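Notes from Naltesel, 14 September 2019

Got in late, missed the welcome talk. Coffee gone already. Naltesel is the old-formats fair, two halls this year plus a side corridor, and the theme was how we listened between the CD and streaming. MP3 players, burned discs, ringtones, early download shops. My kind of mess.

## Hall one

Players, mostly. Slavica Softić had the best table, all flash players from the years when every electronics firm wanted one. Her favorite is a Skoso with a tiny green screen and 60 songs on it, all from the first owner. She won't wipe it. Tried the headphones — tinny, lovely, too loud on the left.

Sorin Matić was selling blank CD-Rs still in the wrap. Asked who buys them. Car people, he said. Older cars, disc slot, no aux. Makes sense. Bought 2 spindles and regretted it by the stairs, they're heavy.

Should of brought cash. Only half the tables take cards.

## The talk I did catch

Blagoje Tomić on tagging. Sounds dull, wasn't. He used to run the catalog at Clancombe, a small download shop, and spent his first winter fixing track names by hand. One live album came in with 683 files, every one called Track 01. He read a few of the support emails out loud and the room was in bits.

His main point was that shared files carried bad names for years, wrong band, wrong year, and those mistakes ended up in peoples' heads. He still meets fans who swear a song is by someone else because that's what the file said. Good questions after. Ran over by a lot, so I lost my slot at the listening booths.

## Hall two

Quieter. Vukčević had the restoration desk, where you hand over a dead hard drive and they tell you what it'll cost. Ognjen Trajkovski looked at mine. Not hopeful, not a no either. He'll write in November. Had my whole college library on that thing, 672 albums, half of them ripped at a bitrate I'd be ashamed of now.

Markos Antoniadis played a set made only of 128 kbps files. Cymbals like frying bacon. People danced anyway, me included, badly.
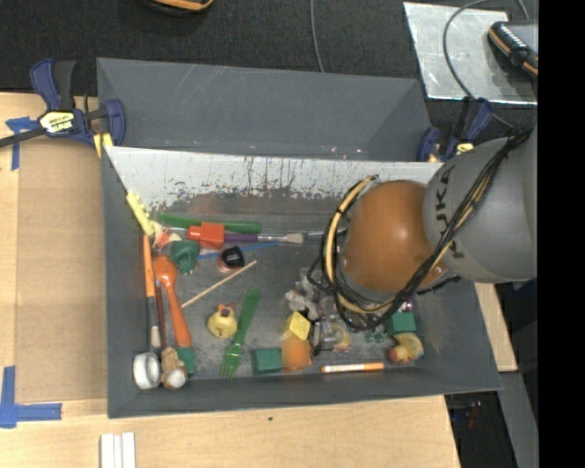 ## Getting there, if you go

Tram to the last stop, then walk along the river side. Signs are small. Bring sandwichs, the food line was awful both times I tried it. Bag check is free, closes before the last set ends, so get your coat early. Corridor tables pack up first — go there before the halls.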